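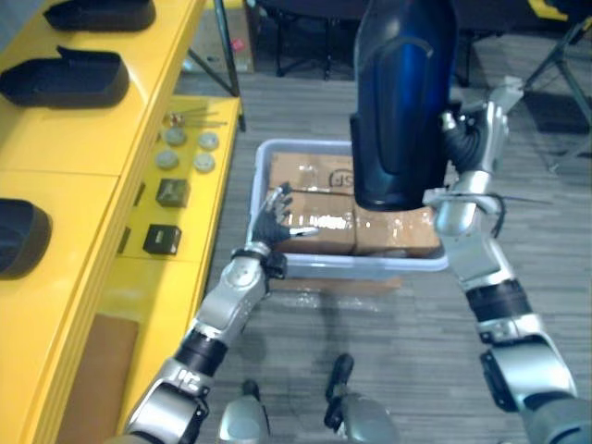 Akmont solo rules — does the fog deck reshuffle?

Posted by Sizwe Fourie, Sunday

Played my third solo game of Akmont last night and ran out of fog cards on turn 30. The rulebook says "the fog closes when the deck is spent" and leaves it there. I took that as a loss. Is it? I had 3 towers lit and needed one more turn.

storard_fan
It's a loss. The deck is your timer. If you reshuffle you can sit behind the river and light towers forever.

braler
I disagree. Card 311 says "search the fog deck and discards, then shuffle both together." That card makes no sense if the discards are dead.

storard_fan
One card breaking a rule doesn't change the rule. Without 311 the deck stays spent. 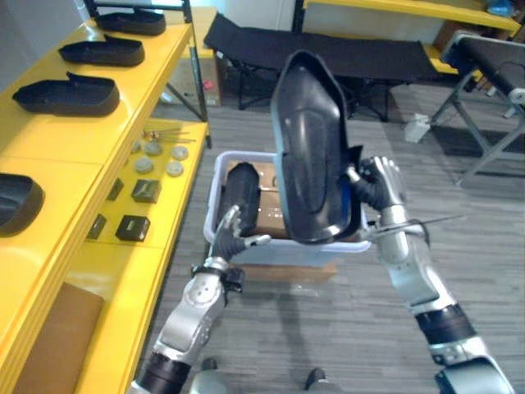

Braler again. Fine, but then solo is far too hard with the long map. I have lost every game on it.

Sizwe Fourie
I was on the long map too. Might try the short one before I house rule anything.

storard_fan
Short map, and drop one wolf card during setup. Also buy the second lantern early — most people wait too long on that.

Sizwe Fourie
Thanks. I'll put it down as a loss and set it up again tonight.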